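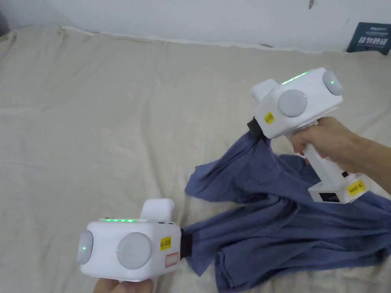
Codlow battery storage: interconnection and commissioning
Speaker notes, Ebony Maihi

Slide 1. Introduce self and project. Codlow is a 40 MW battery site next to the Partington substation. Hudasley owns it; Zidix is the integrator.

Slide 2. Single-line diagram. Start at the point of interconnection and work back toward the inverters. Point out the second breaker, added after the utility's protection study.

Slide 3. Containers. 282 on site, each with its own cooling loop and fire panel. Spacing was set by the fire code review.

Slide 4. Schedule. Backfeed power was planned for February. Relay settings went through two extra rounds with the utility. Pause for questions on relays, then move on.

Slide 5. Capacity test. Full discharge at rated power, measured at the revenue meter. Auxiliary load is counted against us. Explain the temperature correction.

Slide 6. Open items. Reactive power range at low state of charge. Telemetry dropouts on the backup link. Spare transformer still on order.

Skip slide 7 if past 2:40. Backup slides have the harmonics data.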